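A day at the Cuypers soap works, Voltthorpe

I had been meaning to go to the Cuypers open day for years, and every year I found out it had happened the week after. This time my sister-in-law put it on the kitchen calendar in red pen, and on 2nd July we were at the gate before it opened, with sandwiches, sensible shoes and a very long list of questions (mine, mostly).

For anyone who doesn't know the place, the works sits at the bottom end of Voltthorpe between the canal and the old tram shed, and you smell it well before you see it. That morning it was lavender with something sharper underneath, which turned out to be the rosemary batch cooling two floors up. I could happily have stood in the yard and breathed for an hour!

Our guide was Marijke Leemans. She has worked in the boiling house since she left school and she plainly loves it. She took our group of eight up the iron staircase first, to see the pans. There are three of them, all older than the building's roof, and the biggest is called Comeo. Why Comeo? Marijke had heard two explanations and believed neither. The pan was in use while we were there, and we took turns on the little platform to look down into it. Soap on the boil moves like porridge, slow and heavy, with great blisters that rise and sink again. A boy in front of me asked if anybody had ever fallen in. (A ladle has. It is still spoken of.)

I had no idea how much of the work is done by eye. Marijke showed us how the boiler lifts a bit of the mixture on a trowel and watches how it slides off. If it comes away in a clean sheet, you wait; if it drags, you add brine. She let two of us try with a cooled sample and we were both wrong, twice.

From there it's down again to the drying room, long and low with slatted racks on both sides. The fresh bars stay here for weeks before they are stamped, and they lose a surprising amount of weight while they wait. There were 615 bars on the rack nearest the door, according to the chalk mark on the end of it, and I was told off very kindly for touching one. It was softer than I expected, like cold butter.

Then came the stamping, my favourite part of the whole visit. The press is worked by foot, and Chukwuemeka Jibrin, who runs it, can talk to visitors, work the pedal and turn the bars without once looking down. He let everybody stamp a bar to take home. Mine is crooked and I am not giving it to anyone.

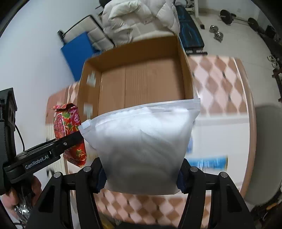

Page last changed: 2nd visit report added, opening times corrected, December

After the press we had a break in the canteen, where tea was free and the ginger cake was not, and quite right too, because it was worth paying for. The walls are covered with old wrappers in frames. I spent most of my tea on my feet looking at them. The earliest are plain brown with one line of lettering, then the colours creep in, then there's a wonderful run with swans. One set was made for a shipping line and says "lathers in hard water" in five languages.

The last stop was the little archive room behind the office, with the order books. You can turn the pages of one of them yourself. I found an entry for 409 bars of yellow household soap, sent to a single boarding house, and have been wondering about that boarding house ever since. Beside the books stands the Trakito, a hand-cranked wrapping machine that was bought with great hopes and used for one winter. It folds the paper beautifully and then tears it. Marijke cranked it for us and it did exactly that, to loud applause.

A few practical things. The stairs to the boiling house are steep and open, and there is no lift, but the drying room, press, canteen and archive are all on the level. Wear something you don't mind smelling of rosemary. The shop takes cards, though the offcuts barrel by the door is coins only, and you should go to the barrel first as the good lumps go early. I came away with a bagful and have put them in every drawer in the house.

We walked back along the canal and ate the sandwiches by the lock. They tasted very slightly of lavender.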